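Apuntes de la sesión 17: aleatorizar texturas en simulación (y por qué me tiene tan enganchada)

Hola otra vez. Retomo donde lo dejamos, con la política entrenada en Drumen que iba de maravilla dentro del simulador y se venía abajo en cuanto cambiábamos el fondo. Varios me preguntasteis al salir si eso era un fallo del código. No, el código hacía lo que le pedíamos: le habíamos enseñado siempre la misma cocina, con la misma pared lisa y la misma luz, y la red aprendió esa cocina de memoria.

Lo que hacemos ahora en Sesteo es muy sencillo de contar y bastante pesado de afinar. Al empezar cada episodio se sortean los materiales de las superficies grandes, el color de los objetos fijos y la intensidad de la luz. La geometría no se toca (de momento, luego vuelvo a esto). La tarea tampoco: acercar la pinza a la zona de trabajo sin rozar nada. Para la primera tanda generamos 900 episodios y descartamos los que arrancaban con la pinza ya en colisión, así que nos quedamos con 734 para entrenar. Apuntad los dos números, que en la práctica os pediré que separéis bien lo generado de lo usado. 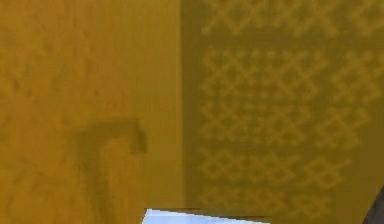

El sorteo de materiales parece inofensivo hasta que uno mira qué combinaciones salen. A mí me encantan las raras, ¡son las que más enseñan! Fijaos en la pieza oscura con forma de grifo: es de un oliva apenas más apagado que el amarillo que tiene detrás, y el borde del tronco casi se funde con el fondo. Una red que se apoye solo en el contraste de color lo va a pasar mal ahí. Al lado tenéis el caso contrario, el panel con la trama de rombos, lleno de diagonales que no significan nada para la tarea y que un detector de bordes se traga encantado. Las dos dificultades en una misma observación, y encima a baja resolución.

Pregunta que sale todos los años: ¿no sería mejor usar texturas realistas? Pues depende de lo que busquéis. Si vais a desplegar en un sitio concreto y tenéis buenas fotos de sus materiales, adelante, aprovechadlas. Si no sabéis dónde acabará el robot, yo prefiero variedad aunque salgan paredes que no pondría en mi casa ni loca. Eso sí, la variedad tiene un precio, porque el entrenamiento va más lento y al principio la curva de éxito da bastante pena. Paciencia.

Sobre la evaluación, tres cosas que se olvidan siempre. Reservad un grupo de texturas que no aparezca nunca en el entrenamiento; nosotros apartamos 25. Fijad la semilla del sorteo al comparar dos políticas, o estaréis comparando suerte. Y guardad las observaciones de los episodios fallidos, a la resolución exacta que recibe la red (verlas en grande y bonitas engaña muchísimo).

Lo de la geometría, que lo había prometido. Mover los objetos fijos cambia las trayectorias posibles, y entonces ya no sabemos si una mejora viene de ver mejor o de haber practicado más caminos. Por eso lo dejamos para el módulo de Papadakis, donde se varía todo a la vez y se discute cómo repartir el mérito.

Para la próxima clase: repetid la evaluación con la luz fija y los materiales sorteados, y después al revés. Traed las dos tablas y un par de observaciones de fallos que os parezcan interesantes. La plantilla está en la carpeta Zadden, junto con el guion de la práctica.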